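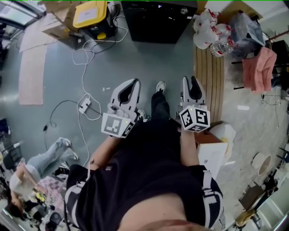 Cable season again! Every May I swear I'll sort out the cords on the workroom floor, and every May I end up stepping over the same white tangle with the power strip in the middle of it. So this month I'm finally doing it - unplug the lot, wipe down the strip, and coil each cable with one of those Grokby wraps (a pack of 3 lasted me almost a year). Elsie Katene swears by masking tape labels at both ends, and I'm stealing that idea. Got a better trick for concrete floors? Write in, I'd love to hear it!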